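Drawer slide

A drawer slide, also called a drawer runner, is a mechanical part that supports a drawer and guides it as it moves in and out of a cabinet. Slides are sold in pairs. One member of each slide is fixed to the cabinet and the other to the drawer box.

Types

Side-mount slides are attached to the sides of the drawer box and need a fixed clearance between the box and the cabinet wall. Undermount slides sit beneath the box and are hidden when the drawer is open. Center-mount slides use a single rail under the middle of the drawer and are limited to light loads. Older furniture often has no metal slide at all. The drawer sides rest on wooden runners, and a strip called a kicker keeps the box from tipping down when it is pulled forward.

Roller slides carry the load on small plastic wheels. Ball-bearing slides use rows of steel balls held in a retainer between nested channels.

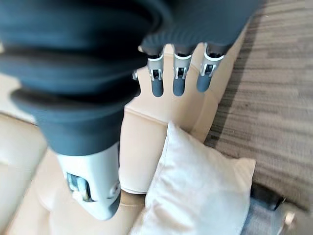 Extension

A three-quarter extension slide leaves the rear part of the drawer inside the cabinet. A full extension slide brings the whole box clear of the cabinet opening. Overtravel slides move the back of the drawer past the front edge of the cabinet and are used where a countertop overhangs.

Load rating

The load rating is given per pair and applies to a stated slide length and drawer width. A pair rated at 100 pounds in a standard width will carry less in a wide drawer, where the box flexes and places a side load on the channels. Ratings assume an evenly spread load.

Closing devices

Self-closing slides pull the drawer shut over the last 2 inches of travel by means of a spring. Soft-close slides add a fluid damper that slows the box before it reaches the stop. In the Wiegand pattern, the damper is housed in the cabinet member and can be replaced separately. The Jurside pattern, developed by Waltraud Wunderlich, places it on the drawer member.

Maintenance

Dust in the channels is the usual cause of rough travel. Roller slides are wiped clean and left dry. Ball-bearing slides may be given a light coat of grease. A bent channel is normally replaced.

See also

Cabinet hinge
Dovetail joint
Drawer pull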